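Home Recipes How-To Pantry About

How to Reheat Steamed Buns in an Electric Steamer

My kitchen here in Lavstead is small, so I like everything laid out before I begin — steamer in the middle, and a wide plate right beside it. Four buns make a nice lunch for two (or a very nice lunch for one!).

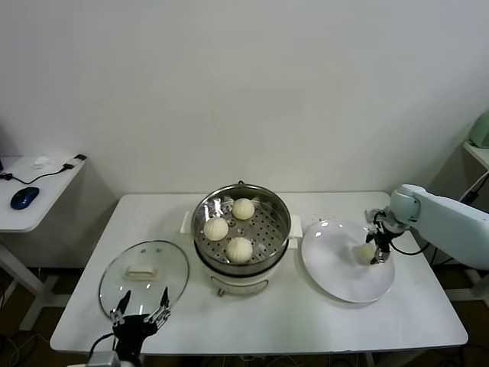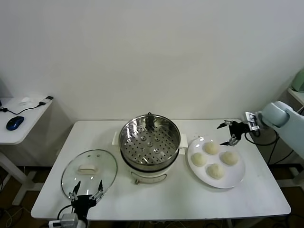
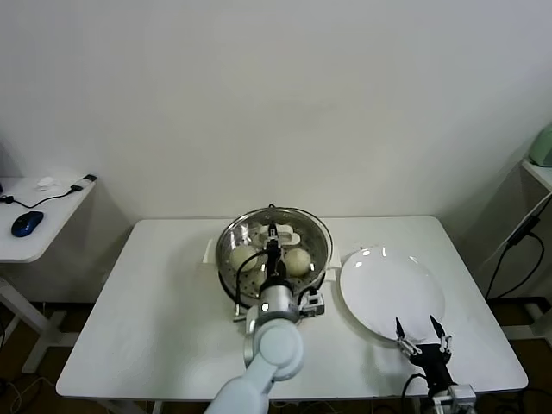
Step 1. Fill and arrange

Pour water into the base up to the line, set the basket on top and tuck the buns in with a little room between them, as they do like to swell.

Step 2. Steam

Put the lid on and give them 5 minutes once the steam is going nicely, or a bit longer if they came straight from the freezer.

Step 3. Lift them out

Switch off, lay the lid flat on the table and move the buns over one at a time, holding each by its sides so the pretty pleats stay put — and do mind the steam.

Contact | © Nirnon Kitchen Notes | Back to top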